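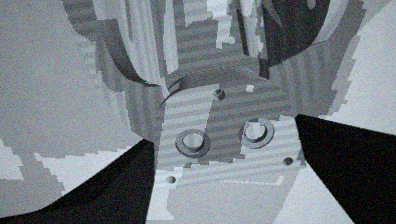
Skip to content
Search this site Go
Type and press enter

Let the Sauce Alone

I've been cooking Sunday-style red sauce for other people for a good long while now, first in my own kitchen, then at church suppers, and for the last few years at a little supper club I run out of a rented hall in Rurnden. So I have opinions! The one I want to get off my chest today is this: we have got to stop fiddling with the sauce.

You know what I mean if you've ever looked up a recipe. You go in wanting tomatoes, garlic, oil, salt, maybe a basil leaf. You come out with a list that has fish sauce, smoked paprika, a spoonful of miso, balsamic, a parmesan rind, a carrot you have to grate and then take back out (how?), and some kind of "secret" that turns out to be sugar. I tried one last February that had 2 kinds of vinegar in it. It tasted like a salad somebody had been mean to.

I learned from Concetta Barbieri, who had the stall next to mine back when I sold bread at the market. She made her sauce with whole canned tomatoes, olive oil, one onion cut in half and fished out at the end, and salt. Cooked it 45 minutes if she was in a hurry and an hour and a half if she wasn't. I asked her once what else went in and she looked at me like I'd asked what else goes in a glass of water. She did tell me to crush the tomatoes by hand and keep my thumbs pointed down or I'd wear them, and she was right about that too.

Now, I'm not a purist, and I don't care where your grandmother was from. If you grew up on a sauce with ground beef and green pepper in it and that's what tastes like home, please make it and invite me over. My gripe is with adding stuff out of nerves. I did it for years. I'd taste the pot at twenty minutes, think it was flat, and start throwing things at it. Oregano. More garlic. Wine. By the time people sat down I had a brown sauce with a headache in it, when what it needed was salt and another half hour with the lid off.

Salt is the big one, by the way. Most of the flat sauce I've eaten in my life was just undersalted. Put some in at the start with the onion, taste halfway, taste again right before the pasta goes in. And salt the pasta water like you mean it.

Then there's the tomato question, and this is where I lose friends. I think most of us should be using canned, most of the year, and we should quit feeling bad about it. Fresh tomatoes in August, sure, wonderful, go crazy. Fresh tomatoes from the supermarket in the middle of winter are a wet tennis ball. I buy the whole peeled ones from Tumimport by the case. When I'm out I use the Lo Presti brand from the corner store, which are a touch more sour and want a longer cook, and I've served both on the same night and had people scrape the bowl either way. I've also paid for the fancy tins with the gold lettering. They were good. They were not three times as good.

I'll tell you where some of this comes from. A couple of years ago I let myself get talked into entering the sauce contest at the Flendero food fair. There were 229 pots entered, and I walked past a whole lot of them, and I swear every cook I talked to led with the ingredient you wouldn't guess. Espresso! Anchovy! Orange peel! One fellow had cocoa in his and a very nice apron. The top prize was $2,000, so I understand wanting to stand out, and when a judge gets one spoonful, the loud pot wins. I get it. I put toasted fennel seed in mine, which I had never done before in my life, and I didn't place, and I deserved not to.

But dinner isn't one spoonful. Dinner is a whole bowl, and then usually a second one, with bread. The thing that grabs you on the first bite is the thing you're sick of by the tenth. A plain sauce gets better as you go down the bowl, and I don't know the science of that, I only know which pot comes back empty.

Same goes for the people who write to me about equipment. I had a reader tell me she was saving up to redo her stove before she'd try a long-cooked sauce (the quote was over $4,000, good grief). Please don't wait! I make mine in a dented pot on a burner that only knows two settings. If it's scorching, slide the pot half off the heat and stir more. If it spits, put a wooden spoon across the top and rest the lid on that.

So my suggestion for this week is small. Make it once with nothing extra. Tomatoes, more oil than feels polite, an onion, salt. Set a timer so you don't stand there poking at it. Toss the pasta in the pan with a splash of its water and eat it before you decide anything. If you still want the paprika after that, well, the jar will be right where you left it.

I'm doing a pot tonight around six, and there's a heel of bread on the counter I've been protecting from my husband since lunch.

Get new posts by email! Enter your address and hit Subscribe. You can unsubscribe any time.

4 comments

marlene_k
The grated carrot!! I did that for ten years because a magazine told me to. Trying the onion halves this weekend. Do you eat the onion after?

Porchlight Pete
Respectfully, you will take the anchovy from my cold dead hands. Agree on the salt though.

Author
Marlene, yes, on toast, standing up, before anybody comes in. Pete, you can keep your anchovy but I'm not driving you to Flendero.

dd in the valley
What about butter at the end? Asking for my cholesterol.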